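Sleep and shift work pilot, Temba care homes
Progress report to the Butix fund, August
Prepared by Hanneke Geerts

You asked for a plain account of where the money has gone and whether it is doing any good. The first part is easy. The second I am less sure of than our last report suggested.

We set out to find whether night staff sleep better by day when their rota changes every four weeks instead of every two. Forty staff signed up across both homes. They have handed in 922 sleep diary pages so far, and 352 of those can't be used. Most have no waking time. A fair number were plainly filled in at one sitting, same pen, same "slept OK" all the way down. Ruben Van Acker has asked people to write the page before breakfast. I doubt asking again will change much.

What remains points to slightly longer sleep on the slower rota. I would not put weight on it. The slower rota began just as the schools broke up, and anyone with children at home will tell you what that does to a morning's sleep, in either direction. Gerrit Segers thinks the effect is real. He also wrote the rota.

The Sinderora advice sessions have been held as planned and were well liked, going by the forms. Every form was handed back to the person who gave the session, so I leave you to judge what they are worth. The advice itself is sensible enough: keep the room dark, keep the phone out of it, don't do the shopping on the way home. 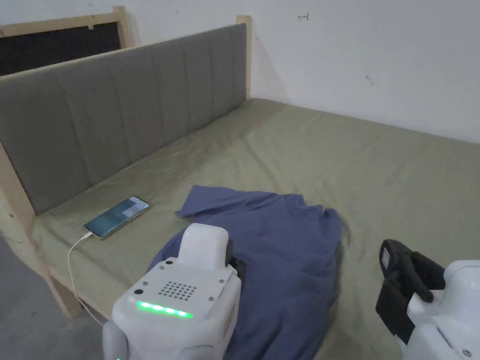

Olga Bastos has raised the matter of the blackout blinds from Irkov. We paid for 100 and the second delivery is still outstanding. Staff who have theirs are pleased, though two say light comes in down the sides. I have held back the last payment until the rest arrive.

Mirjam Claeys would like to bring a third home in this autumn. My view is that we should mend the diaries first. A shorter page, four questions, collected weekly by someone outside the rota office. If that doesn't bring the spoiled pages down, more staff will only give us more spoiled pages.

Spending is within budget apart from printing. No further money is requested this quarter. The revised diary page will be sent to you before it goes out to the homes.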